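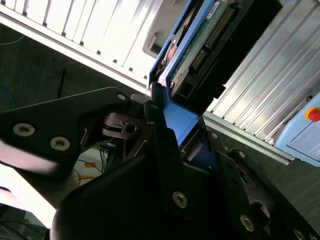

Figure 3. Wrist camera view during a caddy episode. The fingers hold the blue drive caddy by its end tab at the opening of the bay.

4. Data Collection

4.1 Task and workstation

All demonstrations used in this paper were collected at a single workstation in our Orkthorpe lab. The set covers handling of hard drives held in plastic caddies, along with a smaller group of episodes recorded over open desktop cases. We chose drive handling for two reasons. The fit between the caddy and the bay is tight enough that small errors in angle matter, and the parts hold up to being handled many times a day.

The arm is from Universal Robots and carries a two-finger linkage gripper with flat black plates. A small color camera is fixed at the wrist and looks past the fingers toward the work. The camera is mounted at a slant, so straight edges of the equipment run diagonally through every image. We did not rotate the images before training. An early version of the pipeline did, and the rotation removed corners of the view that the policy was using to find the case.

The gripper takes up much of the lower half of each image (Figure 3). We tried masking it out and saw no gain on the held-out episodes, so the results in Section 5 use the full image.

4.2 Recording procedure

Episodes were recorded by teleoperation with the Skosix controller. The operator starts each episode with the arm in a home position, carries out one task, and ends the recording with a foot pedal. Joint positions, gripper opening and wrist images are logged together. If the operator drops the caddy or stops the arm by hand, the episode is kept and given a failure label.

We collected 3,928 episodes in total. Of these, 2,000 are caddy insertions and 1,091 are caddy removals. The rest are reaching and probing motions inside open cases, where the goal is to bring a fingertip to a named part without moving the wiring. A total of 16 operators took part. Each one completed a short practice block whose episodes are left out of the counts given here.

Between episodes the operator moved the case by a small amount and turned it a few degrees. A printed sheet gave the order of offsets, so that no operator worked with the same placement for a full session. Lighting was left as it was in the room. White surfaces are often overexposed as a result, and we return to this in Section 6.
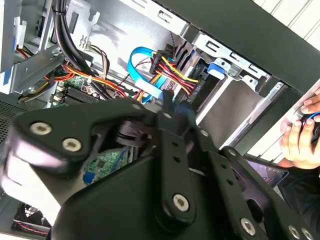

Figure 4. Fingertip over the interior of an open desktop case. Loose power wiring and a blue SATA cable lie near the drive cage.

The open-case episodes are the hardest to label. Cables cross in front of one another, and parts of the board are seen only in the gaps between the gripper plates. In Figure 4 the black connector at the drive area can be made out, but much of the board below is hidden by the wiring or the gripper. Annotators were told to mark a part only when they could see enough of it to name it, and to leave the field blank otherwise. A person's hand is in view in some images. These images were kept, and the hand was marked with its own class so that it could be dropped from the loss if needed.

4.3 Labels and splits

Each insertion episode is divided into four phases: approach, grasp, align and insert. Phase boundaries were marked by one annotator using the Bestusia labeling tool and checked by a second. Where the two disagreed by more than half a second, the earlier boundary was used. Most of the disagreements fall between align and insert. From the wrist camera it is hard to tell when the caddy first touches the bay, and annotators relied on the gripper force log to settle these cases.

We split the data by operator, so no person appears in both the training and test sets. The split file was fixed in October and did not change after that.

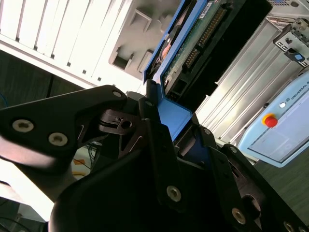 4.4 Grasp variation

Operators were free to choose how to hold the caddy. Most took it by the blue tab at the end, with a finger on each side. A smaller group gripped further up the rail, which gives a firmer hold but leaves less room for the fingers once the drive enters the bay. We kept both styles. A policy trained on tab grasps alone did slightly better on insertion and clearly worse on removal, where the tab is not always reached cleanly on the first try. Grasp style is stored as a separate field in the released files.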